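Brurkum Open Day

The Brurkum Open Day is a public demonstration of robot handling held each March at the Brurkum technical center. It is organized by Haster, a maker of control software for small industrial arms, together with the Bodnár workshop, which supplies training to local employers. Admission is free, but places must be booked.

History

The event began as a closed visit for customers of the Bodnár workshop. Four firms attended. Haster joined as a partner the following year and opened the program to schools and the general public, and attendance at the next edition reached 151. A planned move to a larger site at Rotov was dropped, and the center's own hall was extended instead.

Program

The day is divided into a morning tour and an afternoon of demonstrations. Visitors are taken through the hall in groups and may put questions to the staff at each station. Most of the handling tasks are first presented in simulation, where a gripper can be stopped, turned and viewed from close range.

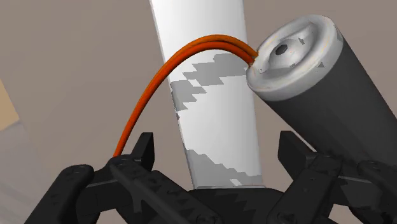
Tasks are repeated up to 100 times in simulation before a physical arm is used in front of an audience. Staff explain how the position of the fingers is set and how the software responds when a part lies at an angle. Failed attempts are shown as well — a practice introduced by Réka Szalai, who directed the program for several years and wrote the first visitor guide.

The afternoon closes with a session in which visitors may steer an arm by hand control under supervision. Children under the age of 12 take part with an adult.

Attendance and records

The organizers have recorded 2,685 visitors over all editions. A revised version of the visitor guide was issued on December 24, 2021, with a longer section on simulation and a short list of terms. Copies are kept at the center's reading room, along with the programs of earlier years. Recordings of the demonstrations are available to schools on written request.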